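Section 4 – Running the fabric demo for visitors

Shares 2 | Comments 0

For whoever is on the stand at the Skeststead open day. Read 4.1 before doors open, not during. Arm set-up and mounting are in section 3. Cell software is Cellell, demo profile, nothing else.

4.1 Before doors open

1. Main switch on. Wait for the steady light on the control box.
2. Load profile VISIT from the Cellell start page. Speed comes up capped. Leave the cap alone.
3. Check the barrier tape. Visitors stay behind it the whole time, staff too when the arm is live.
4. Press the stop button once, release, reset. Do this every morning. Write it in the log.
5. Squeeze both finger pads by hand, power to the gripper OFF. Torn or loose pad – swap it. Spares in the Tirkasport crate, bottom layer.
6. Run one pick with no audience. If it faults, go to 4.4.

NOTE: profile VISIT keeps 300 picks in the log then writes over the oldest. Export at lunch if the office wants the full day.

4.2 Sleeve pick

Garment goes down crumpled. Do not lay it out nice – people want to see it deal with a mess.

1. Drop the garment inside the work area, collar anywhere.
2. Step back behind the tape. Call "clear".
3. Press START. Arm moves over, looks, picks a grasp point.
4. Let it close fully before you start talking. Visitors miss the grip if you talk over it.
5. Point people to the wrist camera view on the big monitor.

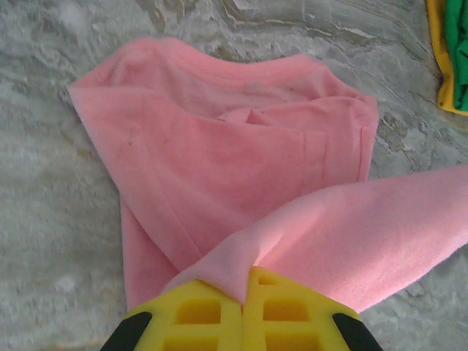

Fig. 4-1. Sleeve pinched between the foam fingers, wrist camera view.

6. Press HOLD to keep the grip while people look. HOLD times out by itself and the fingers open.
7. Press RELEASE, then HOME.

CAUTION: never pull on the garment while the fingers are closed. Kids will ask to. Answer is no.

NOTE: fleece picks well. Thin shiny stuff slips. If a visitor offers there own jacket, say thanks and stick with ours.

4.3 Edge approach

Second part of the demo, shorter. Gripper comes down where cloth meets bare surface. Good one for explaining how the camera tells fabric from background.

1. From HOME choose EDGE on the panel.
2. Call "clear", press START.
3. Press PAUSE over the border if you want to talk. Otherwise let it run.

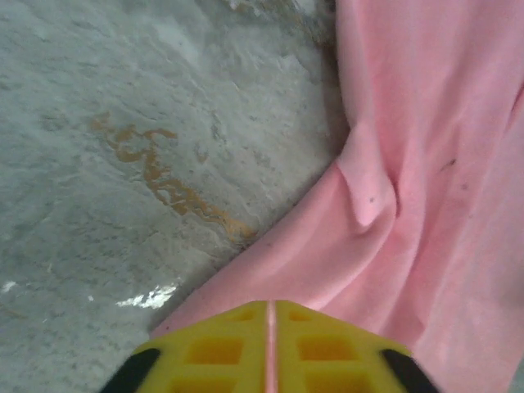 Can visitors press START themselves?
Only with a staff member standing at the stop button and everyone else behind the tape. One visitor at a time, START key only.

4. Press RESUME. After the move, HOME.

CAUTION: PAUSE is not a safe stop. Arm still has power. Hands out until the light goes steady.

4.4 If it faults

Code 192 – gripper did not close in time. Open, check for cloth caught behind a pad, reset.
Code 4000 – camera lost. Reseat the cable at the wrist, restart Cellell. Takes a while, so hand over to the Liao table and bring the group back later.
Any other code – press stop, leave it stopped, call the cell lead. No guessing in front of visitors.

4.5 Closing up

1. HOME, then main switch off.
2. Garments back in the crate. Shake them out frist, lint gets in the pads.
3. Wipe pads with a dry cloth. No solvent.
4. Sign the log.

Next: Section 5 – Packing for transport

Shares 2 | Comments 0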